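Laundry Table: a term with the Trorkmont robotics club

Gallery and notes by Noman Tarar

Welcome to our page for this year's folding project! If you came to the December open evening you will have met the two arms already, and quite possibly had a go at driving them. If you didn't, the short version is that Trorkmont's after-school club has been teaching a pair of robot arms to handle clothes on an ordinary table, and we've had a wonderful time doing it.

The project is called Cument. Clyde Escobedo came up with the name in our first meeting and it was on the cupboard door by the end of the evening, so it stayed. The left arm is Bimov and the right arm is Cao. Everybody calls them by name now, including the parents, and there are strong loyalties on both sides (I'm a Cao person, sorry).

Why clothes? We spent last year moving blocks from one tray to another, and the members got very good at it. A block is the same shape every time you meet it. A T-shirt never is. Drop the same shirt on the table twice and you have two completely different problems, and the group wanted something that would keep on being difficult. They got it!

We started with small jobs. Find a piece of cloth, get the fingers to the edge of it, close, lift, let go. It took us two sessions just to agree on how low the fingers should come before closing. Too high and you pinch air, too low and you're pushing against the table, and each driver had a slightly different idea of where the happy place was. The wrist cameras helped enormously with this, once people learned to trust them over their own view from the chair.

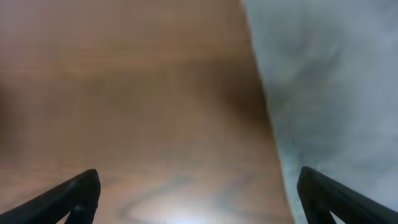

Fingers open, with the right-hand tip at the line where grey cloth meets wood.

I love the wrist view. You lose all sense of the room and it's just you, the grain of the wood and the next bit of fabric. Some of the younger members drive with nothing else, and they are noticeably calmer than the rest of us, who keep leaning sideways to peer at the table.

Glare was our big enemy on the cloth work. The table is shiny enough to throw a bright patch straight back at the camera, and pale fabric close to a bright patch is hard to judge. We tried moving the lamp, then turning it to face the wall, and the second of those made a real difference. Clyde also kept a notebook of which lamp position went with which run, and I wish I'd thought of that in the first week, as our early runs are a complete muddle.

After half-term we moved on to proper garments and both arms together. The rule was six goes each, then swap, with the next driver laying out the clothes however they liked. As you can imagine, nobody was kind about it. Sleeves went underneath, shirts were put down back to front, trousers were dropped in a heap and left there. Brilliant practice, and very loud.

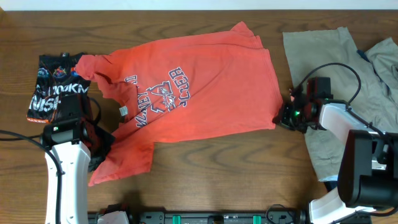 Getting two arms to share one shirt is where the talking starts. We drive in pairs, one person to an arm, and the pairs that do well are the ones who keep up a steady chatter: "I've got the sleeve", "wait for me", "going up now". Pull at different speeds and the whole thing twists round on itself. The best pair of the term managed three clean folds in a row, and the cheer must have carried all the way to the car park.

Next term we'd like to try letting the arms repeat what the drivers have shown them, beginning with towels (flat, square, forgiving) and working back up to T-shirts. We also need more clothes! Old school shirts, football tops and trousers are all welcome, in any size, as long as they've been washed. There is a box for them by the club room door.

New members can join at the start of any term and you don't need to have built or coded anything before. Come along after lessons, ask for Clyde or me, and we'll find you a seat beside Bimov or Cao.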